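Rimgate Art Fair
04/05/2023

The Rimgate Art Fair returns to the Stilen Building this month for its third year. Sixty-one galleries will take part, showing painting, print, ceramics and digital work. (1/6)

Visitor numbers reached 3,760 last year, up from 2,360 at the first fair. To ease the lines at the door, entry is now by timed ticket. Tickets went on sale in March and remain available for most sessions. (2/6)

The ground floor is given over to works on paper. Kurup Gallery will show a group of ink and watercolor studies, many of them framed for the first time – a printed list with prices is available at the stand. (3/6)
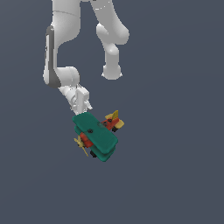 Robot arm with toy biplane, computer rendering.

Sculpture and large ceramics are on the second floor. Visitors who plan to buy a heavy piece should speak with the gallery about delivery before paying. The fair does not store purchases overnight. (4/6)

The Mondiria Prize for a new work by an artist without gallery representation will be announced at the opening reception. The 3 shortlisted works hang beside the main stairs. (5/6)

Large bags must be left at the coat check. Children under twelve enter free with an adult. Step-free access is by the side entrance – please ring the bell and a member of staff will open the door. (6/6)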